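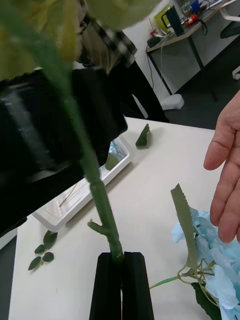 Nivenby Chamber Choir Announces Spring Tour With New Work by Indrek Urbonaitė

NIVENBY, 15th April — The Nivenby Chamber Choir will go on the road in May with a program built on a new piece by composer Indrek Urbonaitė. The tour opens at Plornetti Hall in Nivenby and continues to Aston and Coetzee.

The new work, "Songs for a Low River," runs 30 minutes and is written for unaccompanied voices. The choir commissioned it two years ago and began rehearsing the full score this winter. The second half of each concert is made up of folk song arrangements, several of them from the choir's last recording.

"I wrote most of it at the kitchen table, singing the alto line badly," Urbonaitė said. "The choir has a very steady low end, and I wanted to use it. The basses hold one note for most of the third song."

Jaanus Kuusk, who has led the choir for nine seasons, will conduct all of the concerts. He said the Aston date was added after last year's visit sold out.

"The room in Aston is small and dry, so we sing closer together there and take things a little faster," Kuusk said. "Coetzee is the opposite. It's a stone church and you have to wait for the sound to clear."

Plornetti Hall seats 600. The church in Coetzee seats 220, and the Aston Music Room seats 70. Two performances will be given in Aston, one in the afternoon and one in the evening. Both have the same program.

Tickets are on sale now at the Plornetti Hall box office and at the door on the night, if any are left. Students pay half price at all three venues. Seats in Coetzee are not numbered, and doors there open 30 minutes before the music starts.

Scores of "Songs for a Low River" will be for sale in the lobby after each concert.

Comments

marlow_t
Will the Nivenby concert be recorded? We're away most of May.

Second Alto
Heard them do the folk songs last year — the slow one near the end was my favorite. Hope it's back.

G. Pruett
Is there parking at the church in Coetzee or do we use the lot by the station?

Related

Plornetti Hall Posts Summer Schedule
Organ Repairs Finished at Coetzee Church
Aston Music Room Extends Box Office Hours
Nivenby Youth Strings Seek Cellists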